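OK I've been promising this since February so I'm finally doing it. A thread on the new registration law in Gronia, what it does to small churches (and small mosques, and small everything), and why I think the coverage has been looking at the wrong part of it. Long one, sorry!

Background if you're new to my page. I grew up in Weredthorpe, my congregation has been writing letters back and forth with a little church in Tak for as long as I can remember, and I read Gronian badly and with a dictionary. So I'm not an expert. I just have the law printed out with coffee on it.

The part everyone has posted about is the signature rule. To register as a religious body you need 300 adult members living in the same district, all of them willing to put their name, address and ID number on a list. The list goes to the district office.

Big churches are fine with that. The old national church doesn't even have to file, it's named in the law by name. The cathedral in Viltham could fill the list from its choir and its parking lot.

The congregation in Tak has 50 people. That's with the kids.

So the headlines say "small churches banned" and the government says no no, nothing is banned, go read the text. And the annoying thing is that the government is sort of right! There's no sentence in there that says you can't have a small church.

What there is, is section after section about what an unregistered group can't do. Can't rent a hall. Can't own a building. Can't have a bank account, so can't pay a light bill in its own name. Can't invite a speaker from abroad. Can't print more than a page. I had to look up the word for that last one three times, and yes, it's a folded sheet, they specify folded.

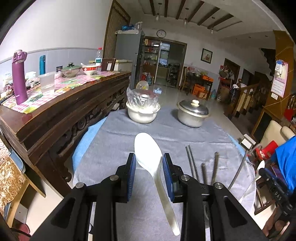 And then the one that I really want people to talk about, way down near the back. An unregistered group may meet in a private home, but if more than 6 people who don't live there are present, it counts as a public assembly, and a public assembly needs a permit, and guess who can apply for a permit. Registered bodies!

Read that again with a Bible study in mind. Or a funeral meal. Or somebody's baptism where the grandparents come.

I wrote to In-ho Cha about this part because he reads these things for a living and I wanted to be told I'd misread it. I had not misread it. He did point out that the wording says "for a religious purpose," which leaves a lot up to whoever is standing at the door. A birthday party with a prayer before the cake, what's that? It depends on the officer.

That's the piece that bothers me the most, I think. A clear bad rule you can at least plan around. This one you find out about afterward.

So how is it going on the ground? I can only speak for Tak and only from letters, so please don't quote me as if I've been over there with a notebook.

Their hall lease ended over the winter. The landlord (a nice man by all accounts, they've rented from him forever) said he couldn't renew without a registration number because the fine falls on him too. They didn't fight with him over it. They took down the curtains, washed them, and split the chairs up among different apartments.

Now they meet in rotating groups. Six guests, one household, one hymnbook if they're lucky. Chae-won Hwang plays keyboard and records the hymns ahead of time so each home has the same music, and apparently her "Amen" at the end of every track has become a thing the kids imitate.

No one in Tak has been arrested. I want to be really clear on that because I've seen posts claiming otherwise, one of them with a photo of a totally different country! Please stop sharing that one. When we pass along things that didn't happen it gets thrown right back at the people dealing with things that did.

What they have had is visits. Two officers, polite, shoes off at the door, asking who's who. They wrote down names. They asked one older lady how she knew her own nephew.

Also one warning letter, which gives them 30 days to either register or "cease organized activity." Organized activity isn't defined anywhere I can find. If anyone who reads better Gronian than me (low bar) can find it, my messages are open.

Could they merge with other small churches to hit the number? Everybody asks this, I asked it too. Short version: the 300 all have to share one statement of belief, filed with the office, and it has to match what's taught in every location. So your Baptists and your Pentecostals and your little house fellowship that split from the Baptists over something in the eighties would all have to sign the same page. You've met church people. You see the problem.

There was a real try at it though. Dae-han Han got five groups around one table last fall and they came up with a statement that was mostly the Apostles' Creed and a paragraph on being nice to each other. The office sent it back as "insufficiently distinct" from the national church. I laughed and then I felt awful for laughing.

And it isn't only Christians, which gets left out of nearly every church newsletter I've read on this, including ours, and I've complained to our editor (hi, you know who you are). The Muslim families in the port district are under the same rule with fewer people and no partner congregation writing letters on their behalf. Same for the Buddhist center in Viltham. If we only speak up for our own, I don't know what we think we're speaking up for.

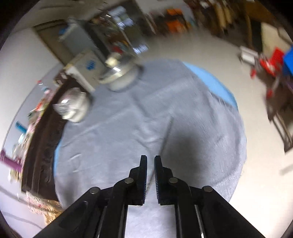
Souad Badawi has replied to that last post to say the port families did file, last year, with enough names, and that the office held the application until some of the signers had moved out of the district and then rejected it for being short. I hadn't known any of that. She also says people are more scared of the list than of the fine, and that she wishes outside groups would quit telling them to "just register."

Thank you Souad, and yeah, I've been guilty of the "just register" thing, I said it at a coffee hour not that long ago. Consider it un-said.

It does fit with something in one of the Tak letters. Ro-un Chae wrote that even if they had 300 people tomorrow, maybe half would sign, because teachers and nurses work for the state over there and the list isn't sealed. Anyone in the district office can pull it. Your boss's cousin can pull it.

So to me the number is kind of a distraction? If they dropped it to 50 next month there'd be a big announcement and a lot of relieved posts, and the list would still be sitting there in an unlocked drawer, and the rule on home meetings would still be on the books for whoever couldn't or wouldn't sign.

That's why I get twitchy when I see petitions that only ask for a lower number. I've signed one, I'm not above it! But if you're writing to your representative, please ask for two more things. Take out the cap on guests in a home. Seal the member list, or better, get rid of it and ask for a couple of named officers like you would with a chess club.

Keep it short, keep it polite, and don't name any person or any congregation in Gronia. I've only used names here with permission, and I've left out a lot.

Folks asking about money: please don't mail cash to anybody. Foreign gifts to an unregistered group are their own separate offense (section near the end, small print, of course). If your church wants to help, talk to me first and I'll tell you what they've asked for. Right now it's mostly large-print reading material, single sheets, unfolded. I'm serious.

Folks asking if they can write letters: yes!! They love letters. Talk about your garden, your knees, your dog. Skip the politics completely. Their favorite one so far was four pages on somebody's failed attempt to keep bees.

The appeal on the warning letter goes in this month and I'll add to the thread when I hear how it went. The mail is slow, so it may be a while. I'm muting replies overnight because I have work at six in the morning, but I'll read them all tomorrow.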